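Cardboard box

A cardboard box is a container made from stiff, heavy paper, usually cut from a single flat sheet that is scored, folded and glued along one side. People in the packing trade don't much care for the word cardboard, which they find too loose to be useful, and they will gently steer you toward corrugated board, paperboard or solid board depending on what you have in your hands. Everyone else goes on saying cardboard, and this article does the same, except where the difference matters.

Most shipping boxes are made of corrugated board, a sandwich of two flat sheets (the liners) with a wavy sheet (the medium) glued between them. The waves are called flutes. Cereal boxes, shoe boxes and the little cartons that hold tea or crackers are generally made of paperboard, a single thick sheet with no flutes at all.

History

Paper has been wrapped around goods for about as long as there has been paper, but the box as we know it is a child of the nineteenth century. Fluted paper was patented in England in 1856, and its first job was a humble one, as a liner for tall hats. It took until 1871 for an American patent to put the same idea to work in packing, where it was wrapped around glass bottles and lamp chimneys that had until then traveled in straw and sawdust. A few years later a second patent added a flat liner to the wavy sheet, and from there it was a short step to a board stiff enough to stand up by itself.

The other half of the story is the folding carton. In 1879 a Brooklyn paper bag maker found that a printing press rule set a little too high would cut through the bags it was meant to crease. Somebody with less patience might have cursed and fixed the press, but the accident suggested that cutting and creasing could be done in one stroke, and cheap flat-packed cartons followed.

Railroads were slow to trust the new boxes. Wooden crates were strong, familiar and backed by a good many lumber interests, and for years freight carriers charged more to haul goods packed in paper. The matter was argued before regulators until a ruling in 1914 put an end to the extra charges, and the wooden crate began its long retreat into antique shops and living rooms.

How a box is made

Corrugated board comes off a machine called a corrugator, which can be as long as a city block. The medium is softened with steam and pressed between two ridged rolls, then starch glue is brushed on the tips of the flutes and the first liner is laid down. The second liner joins a little farther along, the whole web passes over heated plates, and knives at the far end slice it into flat sheets called blanks. The smell in a corrugator hall is warm and a little sweet, something like a bakery where the bread has been left out of the recipe, and people who have worked in one tend to remember it fondly.
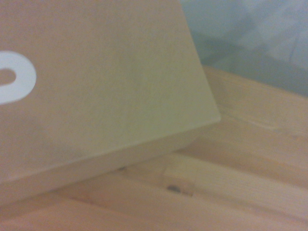 The blanks are then printed, slotted and creased. The most common pattern by far is the regular slotted container, in which all the flaps are the same length and the two outer flaps meet in the middle. It wastes very little board, it stores flat, and it can be closed with one strip of tape on top and another on the bottom. Boxes with outer flaps that overlap completely are stronger and cost more, and are often chosen for heavy or awkward goods.

Flute sizes are known by letters, which unfortunately were handed out in the order the sizes were invented and so tell you nothing at all about how big they are. A flute is the thickest of the common ones and cushions well. B flute came next and is a good deal thinner, C flute sits between them and is found in most ordinary shipping boxes, and E flute is fine enough to take neat printing. For very heavy loads two or even three layers of flutes may be built up.

Strength

A box gets most of its stacking strength from its upright edges and corners, and this is why a box with one crushed corner is so much weaker than it looks. The flutes normally run up and down in the side walls, where they act like rows of tiny columns. Board is also very sensitive to damp. A stack that stands happily in a dry room in February may begin to lean in a muggy summer, as the fibers take up water from the air and go soft.

Two tests are used more than any others. The burst test presses a rubber diaphragm against the board until it gives way, and the edge crush test squeezes a small upright strip of it between two plates. Many American boxes carry a round stamp on a bottom flap giving the result of one or the other, along with the name of the maker. It is well worth a look before trusting a secondhand box with one's grandmother's dishes.

Collections and study

For something handled every day by nearly everybody, the cardboard box has been saved by very few people. Most were flattened, burned or left out for the trash, and old plain shipping boxes are scarcer today than many of the treasures that once came in them. The Rosholm Packaging Collection, begun by the retired box designer Muthu Annamalai, holds 3391 pieces, of which 1331 are shipping boxes and the rest folding cartons, labels and sample books. Among them are 484 blanks that have never been folded, which are especially prized by historians, as the creases and glue lines can be studied without taking anything apart.

Annamalai's own handbook, The Mestance Guide to Box Patterns, sorts folding boxes into 54 families according to how their bottoms close. It is an eccentric scheme, and later writers such as Reddy have preferred to group boxes by the way they open, but it remains a friendly starting point and has been reprinted several times. The Altholm Paper Museum keeps a smaller group of hat boxes and confectioners' cartons, some of them covered in hand-blocked paper and still holding their original tissue.

Reuse and recycling

Cardboard is one of the easiest household materials to recycle. Used boxes are soaked and stirred into pulp, the tape, staples and labels are screened out, and the pulp is made into new liner or medium. The fibers grow a bit shorter on each trip, so mills mix in fresh fiber to keep the board strong. Grease is the great troublemaker, and a badly soaked pizza box is refused by many towns, though the clean lid can often be torn off and sent along with the rest.

Long before recycling, of course, comes plain reuse. Boxes become drawer dividers, seed trays, cat beds and puppet theaters, and gardeners lay them flat under mulch to smother weeds, first peeling away the tape and any glossy printed layers. Children have always known that a big box is a house or a ship, and the box was admitted to the National Toy Hall of Fame in 2005.

See also: Carton; Corrugated fiberboard; Crate; Kraft paper; Packing tape

Page last edited Aug 10, 2024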